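Learning to quilt at the slow end of things

My grandmother made her quilts out of whatever the family had finished wearing, and I own exactly one of them, which lives on the back of the couch and has been chewed at one corner by two different dogs. I've wanted to make my own ever since I was tall enough to see over her cutting table. It only took me until last June to start!

The pattern I picked is called Sumedell, and it's about as plain as patterns get: squares, more squares, and a border if you still have the energy. I thought plain would mean easy. Well, plain means there's nowhere to hide, and if one seam wanders, every row after it wanders along in sympathy (mine headed off toward the kitchen).

What finally helped was thinking about the grid before I thought about the fabric. I'd been so busy fussing over my blues and tans that I'd never stopped to look at how the lines were going to meet. Blue lines on a quiet background are still my favorite.

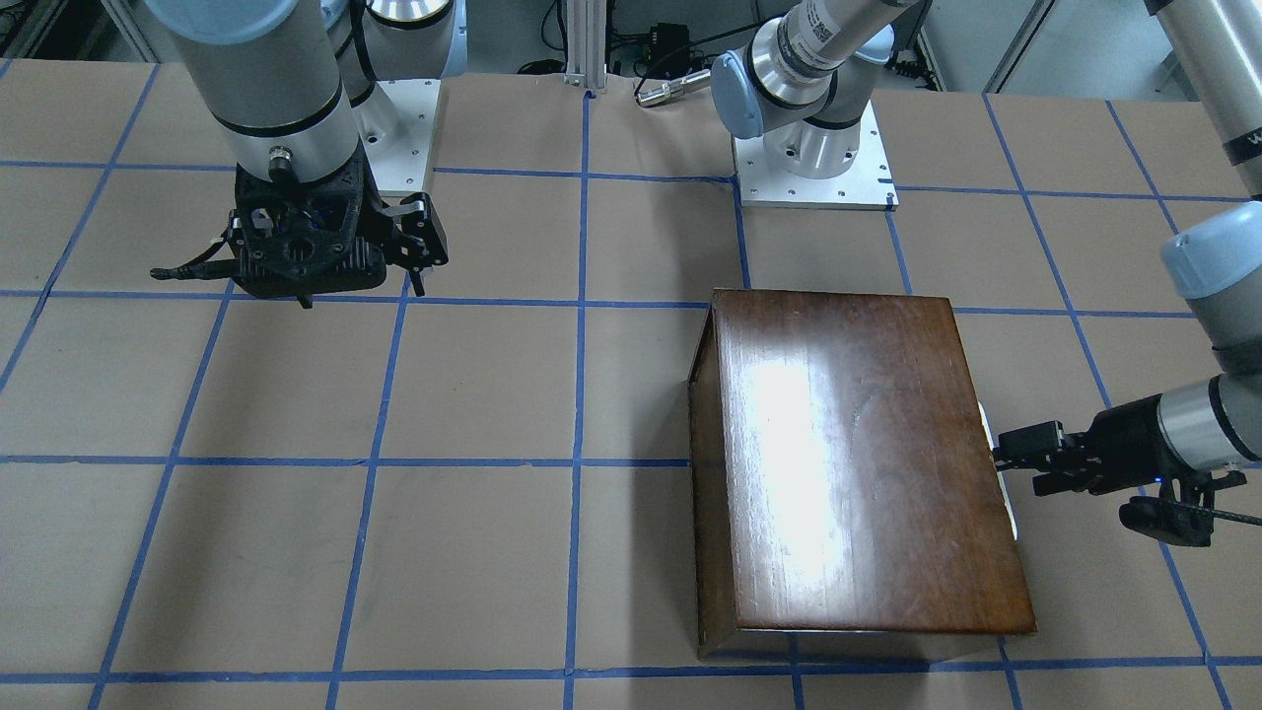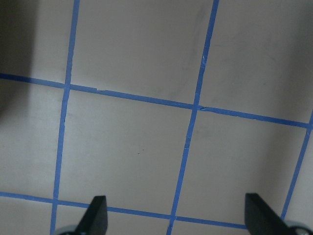
So I went back to graph paper and colored pencils, the way Grandma did it, and drew the whole top out square by square. It took me most of an evening and a pot of tea, and I enjoyed it so much that I drew a second one for a quilt I have no business planning yet.

Then came the cutting. Jörg Böttcher, who taught the evening class I took over in Darkow, used to tell us to change the rotary blade long before we thought we needed to, and I ignored him for months because I'm cheap. Jörg, if you're reading this, I've changed the blade. I'm sorry. You were right about pressing the seams, too.

I have a little over 500 squares cut now, stacked in shoeboxes by color, and the first few rows are sewn. They aren't perfect. There's a corner in the third row that misses its neighbor by a good eighth of an inch, and I've decided to leave it alone, partly out of affection and partly because I've already unpicked it twice. The batting is on order, and I still haven't settled on a backing, so if you have a favorite flannel, please tell me in the comments.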